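Desk tray

Reading time: 4 min

A desk tray is a shallow open container kept on a work surface to hold papers, writing tools or small devices. It has a flat or slightly curved base and a low rim on all four sides, and it is usually small enough to be lifted with one hand. Desk trays are found in offices, schools, workshops and homes. The term covers both the letter tray, which is sized for sheets of paper, and the smaller catch-all tray, which is used for loose items.

History

Shallow trays for pens and sealing materials were in use on writing tables long before the modern office. Most were made of wood or metal and formed part of a set with an inkwell and a blotter. As offices grew and more paper passed between clerks, the tray took on a second job as a holding place for work that was waiting to be done. The paired "in" and "out" trays became a common sight on clerks' desks, and the words are still used for folders in electronic mail.

Wire trays were cheap and light, and a clerk could see from the side how full they were. Plastic trays replaced many of them in the second half of the twentieth century. Molded plastic could be colored, which allowed departments to mark their trays without labels, and it could be shaped so that one tray locked onto the next in a stack.

In the town of Pestby, a maker named Amska produced molded trays for schools and municipal offices. Its best-known line, the Rey, was sold in 2 depths. The shallow version was meant for pens and clips, and the deep version for larger items such as staplers and hole punches. The Rey was withdrawn when the Pestby works closed, but the molds were sold to another firm, Zundik, which continued the deep version under its own name.

Use

A letter tray is normally placed at the back or side of the desk, where it doesn't take up writing space. A catch-all tray is placed nearer to the user. Items that are picked up many times a day are often left outside the tray, and the tray is kept for things needed less often. 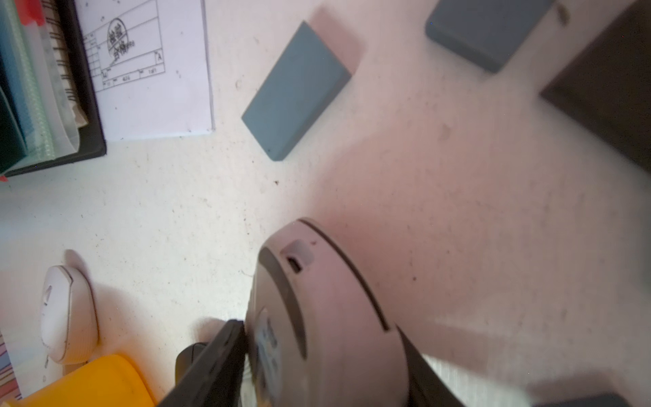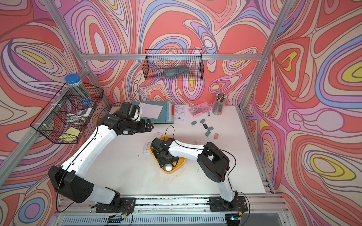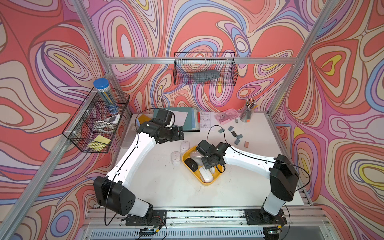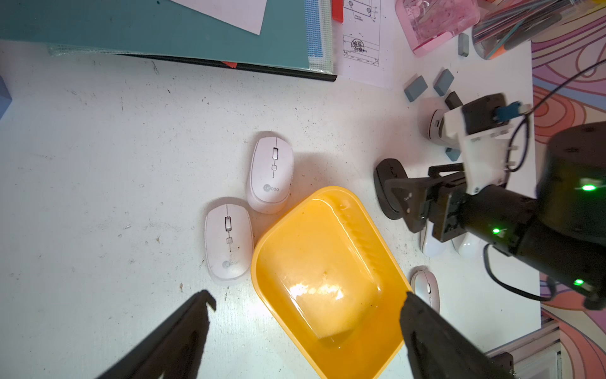
Shared desks have changed how trays are used. Where workers don't have a fixed place, a tray may be carried to the desk in the morning and put back in a cabinet at the end of the day. Trays for this purpose are made with higher rims and sometimes with a handle cut into each short side.

The furniture writer Florian Tessier divided desk trays into "resting" and "moving" types. A resting tray stays on the desk and is filled and emptied in place. A moving tray is carried with its contents from one person to another, as in a mail room. Tessier argued that most complaints about trays came from using one type for the work of the other. A resting tray with a low rim spills when carried, and a moving tray with a high rim is awkward to reach into.

Materials

Plastic is the most common material for low-cost trays. It is light and easy to wipe clean, but it scratches, and some types turn yellow in strong sunlight. Metal trays last longer and may be painted or coated. They can mark a soft desktop unless they are fitted with feet or a pad. Wooden trays are heavier and are more often sold for home use. Leather and felt are used as linings, mainly in trays for keys, coins and watches.

Corners are usually rounded. A sharp inside corner collects dust and is hard to clean, and small items such as pins are difficult to pick out of it. Some trays have a sloped front wall so that flat items can be slid up and over the rim with a finger.

Care

Plastic trays are washed in warm water with mild soap. Solvents can cloud the surface. Ink stains on light plastic are often permanent. Metal trays are dried after washing so that rust doesn't form at the welds. Wooden trays are wiped with a damp cloth and aren't soaked.

See also

Filing cabinet
Inkstand
Letter rack
Pencil case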